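Preltari compares two grippers in simulated kitchen before lab move

November 29, 2020

Preltari has finished the first round of a simulated comparison between two robot grippers and will use the results to choose which one goes on its test arms in January.

The round covered 932 trials in a virtual kitchen. In each one, a single arm had to reach across a counter, take hold of an object and move it to a marked spot without knocking over or dragging anything nearby. The same arm model, camera position and controller settings were used throughout, and only the gripper was changed.

The first gripper is a plain two-finger parallel model that the company has used for most of its earlier work. The second has jointed fingers that fold around an object as they close. Both were given the same time limit of 20 seconds per attempt.

On boxes, bars and flat-sided packages there was little between them, according to Vy Ninh, who ran the comparison. The parallel model was slightly faster because it needed less room to open. On round items the jointed fingers dropped fewer objects, mostly when the approach was a little off center.

Pots and jars gave both grippers trouble. A pot lying on its side can roll when the first finger touches it, and the controller then has to correct for a target that has moved. The team tried approaches from above, from the handle side and from the neck. The neck approach worked best for the jointed gripper, although it also brings the wrist low over whatever else is on the counter. Trials in which the wrist touched a plate were logged as failures even if the pot was lifted.

Ninh said the simulation is generous about friction and that the scores should not be read as a forecast for real hardware. A second round with lower friction values is already queued on the company's machines and is expected to bring the total to about 3599 trials.

The wrist camera was not part of this comparison. Preltari plans to test it separately, using the controller update it received from Skukberg this fall.
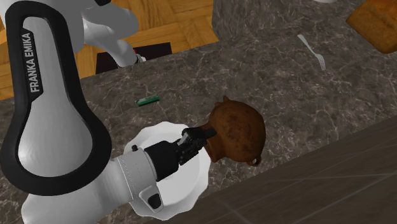 Liên Khương questioned whether the neck approach should be the default at all, saying that a grasp at the rim leaves most of a pot's weight hanging away from the fingers and that a filled pot would be a different problem from an empty one. Khương asked for the next round to include at least 5 load levels and for slips after the lift to be reported separately from failed grasps.

Ninh agreed to the separate count. The load levels will depend on how much computer time is left once the friction runs are done. Results from the second round will be posted with the settings files so that other groups can repeat the trials.

Contact | © 2020 Preltari | Back to top

This site uses cookies to remember your settings. By continuing to browse, you accept their use.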